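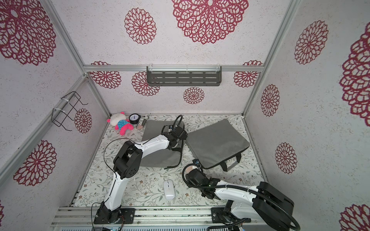
Frequently asked questions: The Gravside Ward Study

What is the book about?
It follows one city district, Gravside, through the years when its residents went from having no seat on the council to holding three. Most of the chapters deal with ward boundaries, school board races and the long fight over the Sterkmont rail yard.

Who wrote it?
The author is Natália Ondrejka. The book is published by Lastelis.

What sources does it use?
The main source is a set of 1152 letters sent to the ward office and kept there. There are also 16 long interviews, council minutes and the back issues of a neighborhood newsletter.

Can I read the letters myself?
Yes, in the reading room. Letters that name a private person in a housing dispute are closed for now.

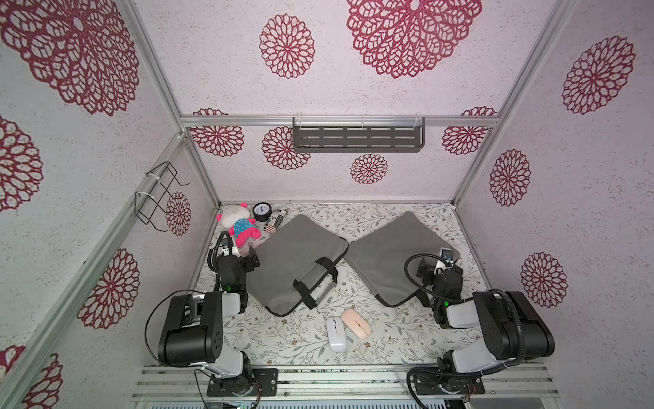

One reader wrote in to ask why the book stops before the second redistricting, when that was the vote that split the district in two. The short answer is that the court records for that case were still sealed when the manuscript was finished. The afterword covers what was known from the newspapers.

Do I need to know the city's history first?
No. Chapter 1 gives the background, and there is a list of council members at the back.

Is there a paperback?
The first printing was 500 hardcovers. The paperback comes out in June with a corrected index and a new map of the precincts.

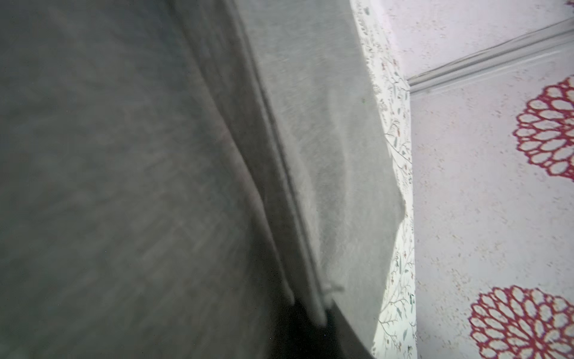
Gray fabric in two shades, close up.

Can I assign it in a course?
Yes. Chapters 2 and 5 work well separately. Instructors can ask Lastelis for an exam copy and should give the course title and expected enrollment.

I found a mistake. Where do I send it?
Write to the publisher with the page number and, if you can, a source. Corrections received after the paperback has gone to press will be posted on this page.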